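Why don't things fall off a hook?

I've got a hook on the back of my bedroom door, and it holds my dressing gown, my school bag, two scarves and a hat I never wear. It's been doing that for years and it never gets tired! One day I started wondering how such a small bent thing can be so good at its job, so I went and found out, and now I'm going to tell you.

First of all, you need to know about gravity. Gravity is the pull that brings everything down towards the ground. It pulls on you, your cat, your sandwich and the sofa, all the time, day and night. When you let go of a spoon, gravity wins and the spoon lands on the floor (and probably makes a horrible clatter).

Now put that spoon on a table. Gravity is still pulling it, but the table is in the way, and it pushes back up exactly as hard as the spoon pushes down. The two pushes match, so the spoon stays put. A hook does the same thing as a table, only it's a very, very small table. It holds your thing up at one spot, and the rest of the thing just dangles underneath.
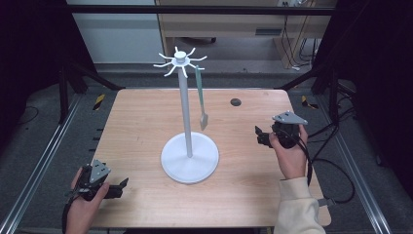 Written by the Plunia children's page editor
Jan 14, 2018

A mug tree is my favourite sort of hook, because you get a whole crowd of them on one pole. They're made for mugs, but there's no law about it, and a spatula can hang there just as happily. The one in my photo is white, with eight curved arms spreading out from the top like the spokes of a wheel, and a pale green spatula on one of them.

Did you spot which way the spatula's blade is pointing? Down! Things that hang freely like to do that. Everything has a spot called its centre of gravity, which is the place where all its weight seems to be gathered together. When you hang something up, it swings about until that spot is right underneath the hook, and then it settles. Give it a poke and it swings away, then comes back again. It's a bit like a playground swing with nobody on it.

So why is a hook curved? Well, imagine a straight peg poking out of a wall. You could hang a mug on it, but one bump and the mug might slide right off the end. A curve that turns up at the tip makes a little dip. To get out of the dip, the mug would have to climb uphill first, and mugs are terrible at climbing.

There's one more puzzle, and it's about the stand. If you hang a heavy mug on one side only, it tries to tip the whole tree over. A wide, flat base helps to stop that happening. Try standing with your feet close together and leaning to one side. Wobbly! Now put your feet wide apart and lean again. Much better, isn't it? Your feet are your base.

You can test this at home. I used a cardboard tube, some sticky tape, a paper plate and a few big paper clips.

Tape the tube upright in the middle of the plate. Open out the paper clips to make hooks and tape them around the top of the tube (ask a grown-up to help with any sharp ends). Hang something light on one side, like a plastic teaspoon with a loop of string. Then hang another one on the same side, and keep going until the tree tips over. Now start again, but this time put one on the left, then one on the right, then one on the left. I managed to get 5 more on that way – my record so far!

If you want to make it harder, cut the plate smaller and see what happens. Mine fell over straight into my toast.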